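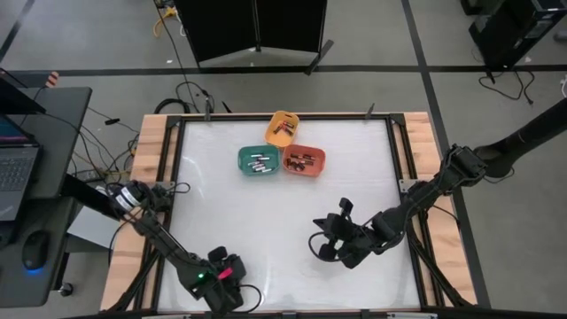

Yellow, teal and orange bins with the batteries sorted. Teal is the white and silver ones.

Board index > Home and Household > Power and Batteries

Thread: Rechargeables for a whole house, worth it or not?

toivo_m
Posts: 188
March 2018

We go through a lot of batteries. Two kids, a weather station, three wall clocks, smoke alarms, flashlights in every room because the power goes out here every winter. I finally sorted what we had into bins by type and it made me see how much I spend on this stuff. I'm thinking of switching everything to rechargeable NiMH cells in one go.

Questions for people who have done it:

Do you switch everything or only the things that drain fast?
Is a cheap charger OK, or does it matter?
How do you keep track of which ones are charged?

I have a Kandon charger that came free with a camera years ago. It takes four cells and has one red light. The light goes off when it's done, supposedly.

porchlight_hrefna
Posts: 2,000

Don't switch everything. I did and then switched half of it back.

Clocks and remotes use so little power that an alkaline lasts a year or more. A rechargeable works in there too but you'll never get your money back on it. Where they pay off is toys, game controllers, headlamps, camera flashes, anything you refill every couple of weeks.

Smoke alarms: use whatever the label on the alarm says. Mine says alkaline only and that is what goes in.

Get rid of the Kandon. If it has one light for four cells it is charging them in pairs or all together on a timer. One weak cell and the rest get overcooked or undercooked.

locvan
Posts: 13

I disagree on the clocks. I have run the same two low self-discharge cells in a kitchen clock since I moved in and I top them up when we change the clocks for daylight saving. It costs me nothing because I already own the cells. The money argument only holds if you buy new ones for that purpose. Old tired cells that can't run a flashlight anymore still run a clock just fine.

Agree about the charger.

porchlight_hrefna

Fair point on the old cells. I was thinking of somebody starting from zero, as toivo seems to be.

toivo_m

Starting from zero, yes. What's low self-discharge? Is that a brand thing?

locvan

No, a type. The older NiMH cells lose a good part of their charge sitting in a drawer. The low self-discharge kind hold most of it for a year. The package usually says "pre-charged" or "ready to use." They have a slightly lower capacity number printed on them, and people skip them for that reason and buy the big number. Then they complain that rechargeables are always dead when you need them.

For a house with flashlights in every room you want the pre-charged kind and nothing else.

A_Strand
Posts: 412

I'll go against the grain. For emergency flashlights I would not use NiMH at all. Lithium primaries (the non-rechargeable 1.5 volt ones) sit on the shelf for ten years or longer, handle the cold, and rarely leak. They cost more. But a flashlight you use twice a winter is exactly where you want a cell you can forget about.

Alkalines in a flashlight are the worst choice. I lost a good aluminum light to leakage in February. Couldn't get the cells out with pliers. Tried vinegar, tried tapping it on the bench, gave up. It was a present from my brother, too.

porchlight_hrefna

Was that the Zinell? Mine did the same thing. The tube is tight to begin with and once a cell swells it's over.

A_Strand

Yes, the Zinell. The newer ones may be better, I haven't bought another.

wenche_t
Posts: 96

On keeping track of charged and not charged. I tried stickers, they come off and jam in battery compartments. I tried a chart on the fridge. What has worked for several years now is direction. Charged cells go in the case with the button end up, used ones go in button end down. That's the whole system. My husband can follow it and he doesn't follow anything.

Also write the month and year on each cell with a fine marker when you buy it, and keep them in sets. If you buy four, use those four together until they die. Mixing an old one with three new ones in a device is what kills the new ones.

toivo_m

The button up thing is good. I'll need a case then, the bins won't do for that. They're fine for seeing what I have, but everything lies on its side.

Is there a charger people like? Not looking to spend a fortune.

locvan

I have the Kuruc four-bay. Each bay works independently and it has a small screen that shows the voltage. 15 months so far, no trouble. It is slow, overnight for a full set, but slow is fine and the cells stay cooler.

A_Strand

The Kuruc is decent. The screen backlight stays on all night, which bothers me if it's in the bedroom. It has a refresh mode that can bring back some cells that seem dead. I've saved a few that way, not most.

porchlight_hrefna

Refresh mode is mostly a way to spend two days finding out a cell is bad. Put it in a clock, as locvan says, and buy another.

A_Strand

I got four good ones out of a box I was going to recycle. It's plugged in either way, I don't see the harm.

wenche_t

Speaking of recycling, please don't put the NiMH ones in the trash when they're done. Our hardware store in town takes them at the counter. They used to take alkalines as well and stopped, so call first. If you have any lithium ones, put a piece of tape over the ends before they go in the box with the rest.

jemilia_fan
Posts: 7

Do rechargeables work in the Jemilia weather stations? The manual says no but it doesn't say why.

locvan

Depends on the sensor. NiMH cells are 1.2 volts and alkalines start at 1.5. Most things don't care. Some outdoor sensors read the lower voltage as a low battery and stop transmitting, and it gets worse in the cold. If the manual says no I'd believe it. Lithium primaries in the outdoor unit, anything you like in the indoor display.

toivo_m

Good to know, ours is outside on the north wall and quits every January. I thought it was the distance.

OK, so the plan is: pre-charged NiMH for the toys, controllers and headlamps, lithium in the flashlights and the outdoor sensor, use up the alkalines in the remotes and clocks. Ordered the Kuruc and two sets of four to start with.

porchlight_hrefna

Get three sets. One in the toy, one charging, one in the case. With two kids you'll be short the first weekend.

toivo_m

Changed the order to three.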